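Three weeks with the Jorkstead front loaders

My old top loader died in the middle of a load of towels, so I've been shopping for a washer this fall, and the laundry place over on Kirkbridge has front loaders that customers can use. I figured I'd wash on one for a while before I spent real money on something like it at home. That was 3 weeks and 12 loads ago, and I have opinions!

First off, the finish. I've only ever owned white appliances, and this champagne-bronze color won me over faster than I'd like to admit. It hides fingerprints pretty well, and lint doesn't jump out at you from across the room. The chrome around the door is another story - gorgeous for five minutes after you wipe it, and then you touch it with a damp hand.

Big round door, dark glass, chrome rim, and a second machine right next door in the same color.
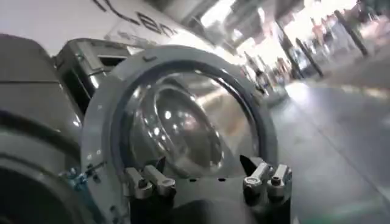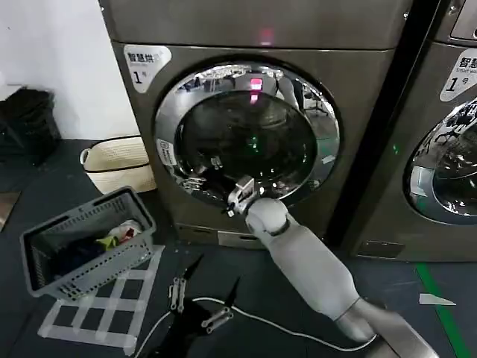 The washing itself is great. Everyday stuff (jeans, T-shirts, kitchen towels) comes out clean and spun so well that I cut a good chunk off my drying time. My big Rostell comforter went in with a bit of shoving and came out evenly washed, no dry patch in the middle, and my old machine never managed that once. Wool on the gentle setting was fine too, though I only dared to try one sweater.

Now the grumbles. The tinted glass looks classy, but I like to watch my laundry go around (don't judge me) and you can hardly see in. The door sits low enough that my back had something to say after the third load in a row. And the long cotton cycle runs 136 minutes. Bring a book, or do what I did and go get lunch at Rajput two doors down.

I'd still buy one, probably with a pedestal under it to save the bending. If you mostly wash small quick loads, I'd look for something with a better short cycle first. For bedding, though, I'm sold, and the comforter is going back in before Thanksgiving.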